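Subject: Re: [jetdale-golf] scramble at Plemau, need two more

Raed Mansour wrote on October 5, 2025:
> Are we still on for the Plemau course? My brother-in-law wants in but he's a 104 shooter on a good day. Also is the cart extra?

Yes still on. Cart is included, range balls are not. Tell him 104 is fine, it's a scramble, he only needs to putt.
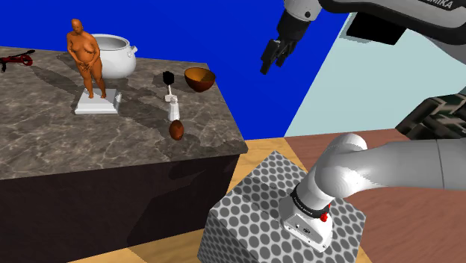 Render: Clotell

Short 2 players as of tonight. If you said maybe back in March I need a yes or no, I have to give the pro shop names. Total due to the course is $2160 and I am not fronting it agian. Checks to me, or cash at the Akl lot when we meet for the carpool.

Teams get drawn at the first tee, same as last year. No swapping after. Two mulligans each, buy them before you start. Closest to the pin is on the short par 3 by the road, longest drive to be decided, depends where they have the tees.

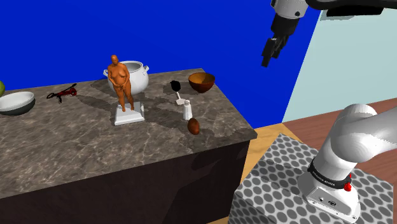

Counter and blue wall

Soft spikes only, they do check. Collared shirt. If it rains we play unless the course closes, I'll send somthing out to the list by 6 am so look before you leave.

Raed can you bring the big cooler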